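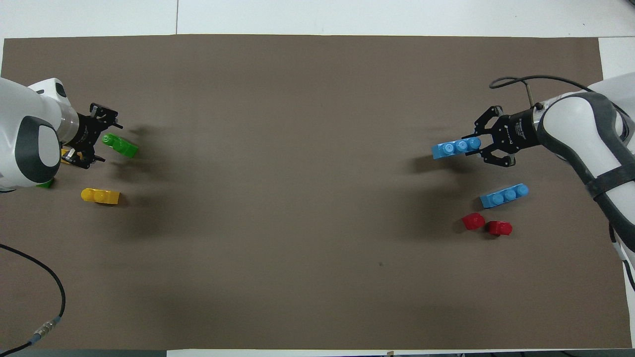
Narer sells its two-arm bench kit as a thing a small workshop or college can set up in an afternoon, and on that point the firm is mostly right. Two arms arrive in one crate with their grippers, cables, a power unit and a laptop with the Rolter software already loaded. The buyer supplies the table. For our trial we put down a plain brown mat and used toy building blocks, with green and yellow to the left and light blue and red to the right. The right gripper is holding one of the light blue ones, and the left is open with the green block just in front of its fingers. Blocks are cheap, they don't mind being dropped, and the studs give the software something to find.

By Kyung-hwa Wang
August
Reading time: 4 minutes

The kit is rented, not sold outright. Narer charges 700 pounds a month, with a minimum term of three months, and the price includes phone support and one visit by an engineer. Delivery is extra. A similar service from Carier costs less but comes with a single arm, and you pay for each call to the help desk.

Setting up took us from nine in the morning until just after two. Most of that went on bolting the arms down and getting the distance between them right. The manual gives the distance in one place and the bolt pattern in another, and the two pages ought to be together. Cables are the other nuisance. They leave the arms in wide loops, and the clips in the box were too small to hold them. We bought our own.

Teaching the arms a task is done by hand. You move them through the job, the software records it, and you repeat until there are enough runs to work from. Narer suggests 100. We recorded 126 over two days for a simple sorting job and then left the system to train overnight.

Gyu-bin Woo, who runs a packing unit at Ogola and has rented the kit since spring, said the recording was the part people underrate.

"My staff got bored by run 15," she said. "Now we swap over every half hour. The runs are better for it."

Her unit uses the arms to load small parts into trays. She would like a wider gripper, and Narer says one is due next year at no added cost to current customers.

The emergency stop is a large button on a long lead and works as it should. The fans in the power unit are loud enough to bother anyone working at the next bench, so put it under the table if you can.

Last updated: August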